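Gendatley (software)

Gendatley is a control and planning program for small robot arms, written for jobs in which things are picked up, carried and put into other things. It grew out of an earlier tool called Roy, which could do the picking up and carrying but had no settled view on letting go. The test task most often linked with it is Triscombe, a set of chores on a toy kitchen.

Background

Roy worked from a fixed script. Each move was typed in as a list of joint angles, and if a pot stood a finger's width from where the script expected it, the arm carried on regardless, with great confidence. Gendatley replaced the list with a short loop: look, guess, move a little, look again. Most of the old code was thrown out, apart from the stop command and a log format that everyone disliked and had already built tools around.

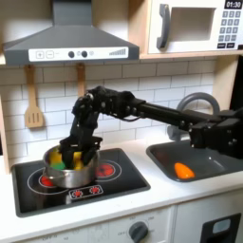 The loop runs 8 times a second. At each turn the planner proposes the next two moves and keeps only the first, a habit that wastes half its work and has so far survived every attempt to tidy it up.

Perception

The perception module labels each object with a colour, a rough shape and a score for how sure it is. Shiny metal is its oldest enemy. A polished pan shows the module a second, bent copy of whatever stands nearby, and early releases would now and then plan a careful grasp on a reflection.
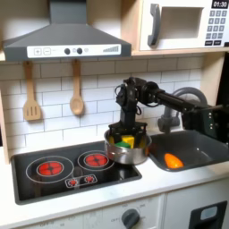
Printed surfaces cause a milder sort of trouble. The module was first tuned on plain tables, where a bright patch of colour was nearly always a thing that could be lifted. A play kitchen is less obliging: the red burner discs on the cooktop are strong, tidy blobs of colour, and so is the orange toy vegetable in the sink, but only one of these can be picked up. Release 2 added a height check, so that anything perfectly flat is left alone. Thin lids were left alone too, until the limit was lowered – a change that took one line and most of June.

Planning

Gendatley splits a chore into stages, each with its own test for being finished:

Find the object and the container.

Choose a grasp, and a second one in case the first is blocked.

Take a background view with the arm folded away, for later comparison.

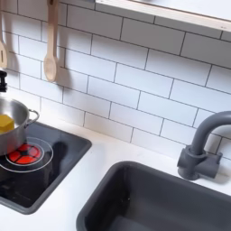 Move in, close the fingers and check how far they closed.

Carry the object over the rim and open the fingers.

The check on finger width is the simplest part of the program and catches more faults than the rest. Fingers that close all the way are holding nothing, whatever the planner may believe. Fingers that stop too wide may be holding two things at once, a case the manual calls a 'joint success' and the scoring tool counts as a failure.

Tooling

Runs are saved and replayed in a viewer named Cevotance, which shows the planned path beside the one the arm took. It has 44 settings. The default layout hides most of them, and the button that reveals the rest is itself a setting.
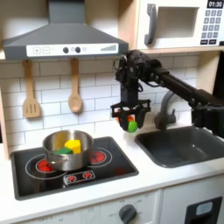 Users on the project's mailing list have long complained that the viewer draws the planned path on top of the real one, so that a small error vanishes under a thick blue line. The maintainers swapped the order in the next release, and the complaint now arrives from the other side.

Limits

Gendatley handles one arm at a time and has no notion of weight. Soft objects are treated as hard ones that keep changing their minds. The list of open faults stands at 169, including several inherited from Roy.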